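De: Noreen Orakzai
Para: lista de la cooperativa Hepburn
Asunto: Re: Re: El pedido de abril y el misterio del comino

Gergely Pálfi escribió:
> Propongo pasar a sacos de 60 kilos. Sale más barato
> y dejamos de discutir por las bolsitas.
> Jenő dice que en su garaje cabe todo.

Gergely, en el garaje de Jenő cabe todo menos el coche de Jenő, que lleva desde el otoño durmiendo en la calle. Antes de meterle 60 kilos de garbanzos convendría preguntarle a su mujer.

Sobre el precio: Trakmont nos cobra el porte completo si el pedido baja de 100 euros, y el último se quedó a 2 euros del mínimo. Dos. Con un paquete de laurel lo habríamos salvado, pero alguien (no miro a nadie, Gergely) opinó que el laurel es un adorno.

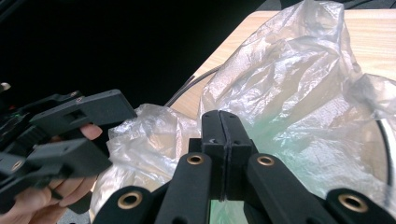 La mesa de madera.

Erzsébet pregunta si las lentejas pueden venir sin piedras. Se lo he trasladado a Trakmont, que contestan que la piedra es señal de producto artesano. Me reservo la opinión hasta que me llegue el presupuesto del dentista.

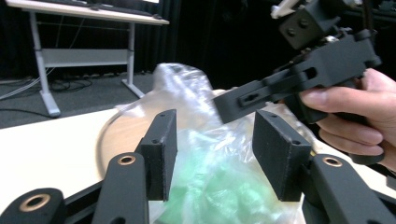 En cuanto al comino, sigo sin saber quién pidió 70 sobres. Hui-mei jura que ella apuntó 7 y que el cero es una mancha de café. Puede ser. En todo caso hay comino para quien quiera, y también para quien no quiera.
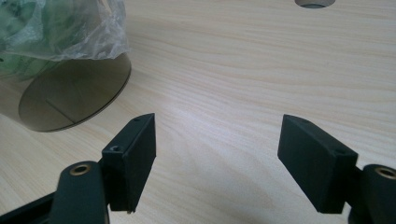
Los que aún no habéis pagado lo de marzo, ya sabéis quiénes sois, y yo también, que llevo la hoja de cálculo. El próximo reparto, a las seis de la tarde donde siempre. Traed cambio.

Noreen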